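Home | Menu | Order Ahead | Find Us | Back Issues

Filed under: Bakes & Beans

Quick one this month, ovens are on and I'm typing between trays. December orders open Thursday. Loaves, rolls, the cardamom knots, and yes the fig bars are back after all your emails.

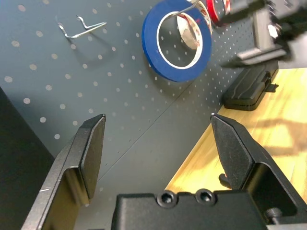
Issue 22

New coffee first. Switched the house roast to Geltari, from the folks over at Waltum. Darker than the old one, a bit of cocoa, good with milk. Cold brew stays as it was. Bags are $11 at the counter and we'll grind them if you ask.
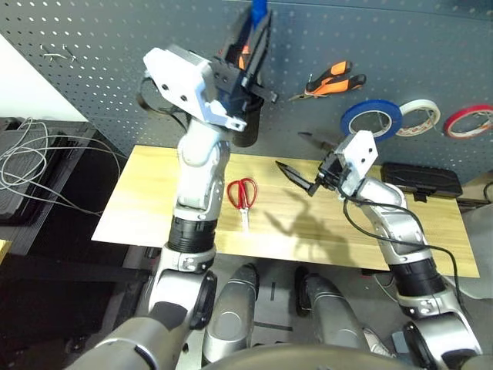 Knots come in boxes of 4 only, sorry, no singles on preorders. Plain sugar or orange glaze. Please say which one in teh notes box, last year we guessed a lot and guessed badly.

Kristine Policarpio is doing the rye again. Long ferment, caraway on top, sells out early. We're capping it at 400 loaves for the month so get in.
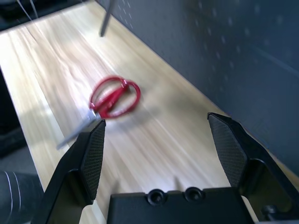

Also gluten free. Still just the almond cake and the coconut macaroons, baked in the same kitchen as everything else, so not safe for celiacs. Working on it. Dagdag Street pickup is at the side door, Livomeck customers same place as allways. Bring your order number!
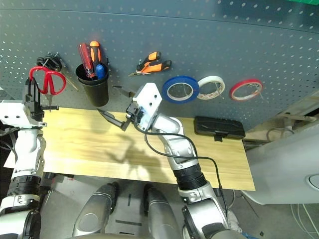
Tools on the pegboard.

More soon, timer's going.

Recent items:
- Why we dropped the bran muffin
- Soup is back, with bread ends
- Freezing your loaf the right way
- Iced drinks list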